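Fiche de contrôle du coin vaisselle et petit électroménager
Site : Plenulberg, rez-de-chaussée
Périodicité : 2 passages par an, dont un en juin
Contrôle effectué par : Hicham Bouazza
Réponses admises : conforme / non conforme / à surveiller. La mention « bof », relevée au passage précédent, n'est pas une réponse admise.

Rappel avant de commencer
La présente fiche porte sur les objets posés et sur leur support. Elle ne porte pas sur le goût du café, ni sur la personne qui a fini le sucre. Les remarques de cet ordre se déposent ailleurs, de préférence oralement et loin de mon bureau.

1. Plan de travail et tapis

1.1 Tapis à plat, sans pli ni bord relevé
Conforme.
Commentaire : l'ancien tapis gondolait dès qu'on le regardait. Le brun tient en place. On me signale qu'il est « triste ». La tristesse n'est pas un critère de la grille.

1.2 Rien ne dépasse du bord du plateau
Conforme.

1.3 Nettoyage du tapis
À surveiller.
Commentaire : une éponge humide suffit. Quelqu'un a essayé le produit Endier pour vitres en mars et a obtenu une belle auréole, qu'il a ensuite fallu éponger deux matins de suite. Merci de ne pas chercher à la reproduire.

2. Rangement de la vaisselle

2.1 Égouttoir stable, assiettes tenues à la verticale
Conforme.
Commentaire : une assiette par fente. La règle paraît superflue jusqu'au jour où l'on en trouve deux dans la même, collées comme des huîtres. L'égouttoir peut rester en biais, c'est plus commode pour attraper l'assiette du fond.

2.2 Assiettes sans éclat ni fêlure
Conforme.
Commentaire : passer le doigt sur tout le pourtour, doucement. La grise, la bleu pâle et la jaune ont été examinées et déclarées aptes au gâteau.

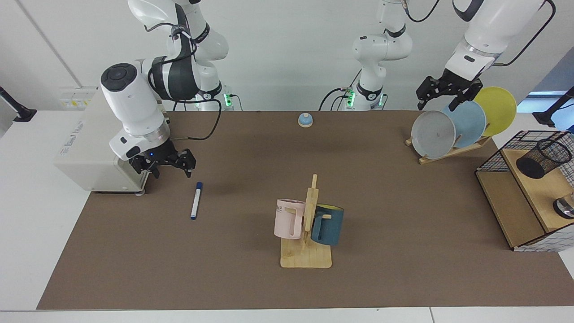 2.3 Arbre à tasses : pied bien à plat, poteau sans jeu
Conforme.
Commentaire : j'ai poussé le haut du poteau avec un doigt, puis avec deux. Il revient à la verticale avec dignité. Le modèle précédent, un Triantafyllou acheté en solde, avait développé une inclinaison que certains trouvaient charmante et qui nous a coûté un bol.

2.4 Charge répartie de part et d'autre du poteau
Conforme.
Commentaire : une tasse rose d'un côté, une tasse bleu canard de l'autre, l'équilibre est atteint. Accrocher toutes les tasses du même côté pour « voir ce que ça fait » n'entre pas dans le protocole. On sait ce que ça fait.

2.5 Tasses suspendues par l'anse, jamais posées en équilibre sur un ergot
Conforme.
Commentaire : vérifier aussi la jonction de l'anse et du corps, à la lumière. Toute tasse dont l'anse a été recollée est retirée, même si la colle est excellente, même si c'est un cadeau.

3. Petits objets

3.1 Feutres et stylos rebouchés
Conforme pour le capuchon.
À surveiller pour l'emplacement.
Commentaire : le feutre blanc à capuchon bleu n'a pas sa place à côté des tasses. Il est prévu au pot à crayons. Je l'y ai remis à chaque contrôle, et à chaque contrôle il revient, tel un saumon.

3.2 Sonnette de comptoir accessible
Conforme.
Commentaire : la sonnette sert à prévenir que la table doit être débarrassée. Un coup suffit. Au-delà, l'appelant est réputé volontaire pour la vaisselle. Cette disposition a beaucoup réduit le bruit.

3.3 Aucun objet sans emploi sur la table
À surveiller.
Commentaire : question ouverte depuis longtemps. Tout le monde est d'accord sur le principe et chacun a son exception.

4. Mini-four

4.1 Appareil posé sur ses pieds, à plat sur le tapis
Conforme pour l'aplomb.
Commentaire : à plat ne veut pas dire autorisé à chauffer là. Le tapis est une surface de rangement et de manipulation. Pour la cuisson, l'appareil retourne sur la dalle carrelée, avec 4 doigts d'espace derrière lui. Les doigts de référence sont les miens.

4.2 Porte vitrée : ni fissure, ni jeu aux charnières
Conforme.
Commentaire : ouvrir et refermer lentement. Ne pas s'appuyer sur la porte ouverte, ne pas y poser de plat « juste une seconde ».

4.3 Poignée fixe, bien serrée
Conforme.
Commentaire : resserrée au printemps avec le tournevis Horik du tiroir du bas, lequel tournevis n'est plus dans le tiroir du bas. Prière de le restituer sans explications. 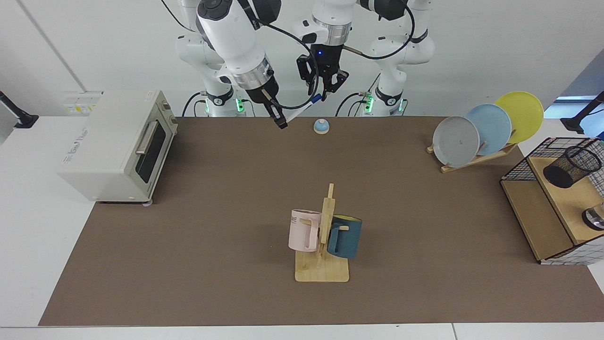
Point 4 : mini-four crème, porte vers le centre de la table, poignée en haut de la vitre.

4.4 Température extérieure après essai
Conforme.
Commentaire : essai fait sur la dalle, à vide. La paroi est montée à environ 80 degrés, ce que l'on s'attend à trouver sur un four et beaucoup moins sous sa paume. Les maniques sont pendues au crochet. Le torchon plié en deux n'est pas une manique, quoi qu'en dise la tradition familiale de chacun.

4.5 Cordon et fiche en bon état, prise murale directe
À surveiller.
Commentaire : gaine saine sur toute la longueur, fiche saine. En revanche, j'ai retrouvé la multiprise dans le placard, à portée de main, ce que je prends pour un aveu. Le four se branche au mur, seul.

4.6 Tiroir ramasse-miettes vidé
Non conforme.
Commentaire : de quoi paner une escalope. Vidé sur place par le contrôleur, qui ne le fera pas la prochaine fois.

Suites à donner
Point 1.3 : éponge seule, flacon Endier rangé avec les produits à vitres.
Point 3.1 : feutre au pot à crayons. Sans illusion.
Point 4.3 : retour du tournevis.
Point 4.5 : multiprise à remettre à la salle 84, d'où elle vient.
Point 4.6 : vidage à la charge du dernier utilisateur, avec signature sur la feuille collée dans le placard.

Avis général : favorable avec réserves.
Visa : H. Bouazza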